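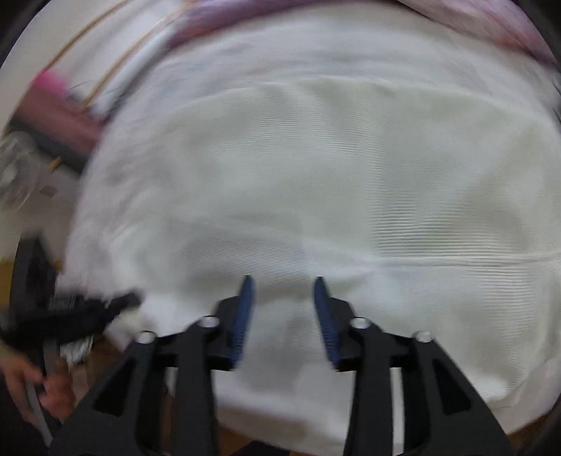 Figure 2. White ribbed cloth, gripper fingers apart.

4.2 Licence terms and buyer behaviour

Second round of interviews, October. Two illustrators, Leonie Rakena and Sepehr Jalali, both selling single-panel cartoons through Trosard. Neither had read the full licence before uploading. Jalali had skimmed the bit on resale – thought it covered newsletters too. It didn't.

Buyers much the same. Of the 800 download records Trosard gave us, most were for slide decks and small web pages, and the standard licence was picked almost every time, even where the stated use (printed flyers, mugs) needed the extended one. Price is part of it. Labelling is probably the bigger part: "standard" reads as "normal use" to most people, as Ghasemi found with the Kakthorpe catalogue.

Search terms also matter. Buyers type the animal first, then the joke, hardly ever the artist's name. Rakena now tags every drawing by animal and workplace and says her sales picked up, though we coudn't check this against the records.

Colour versions sold better then line art. No clear reason given.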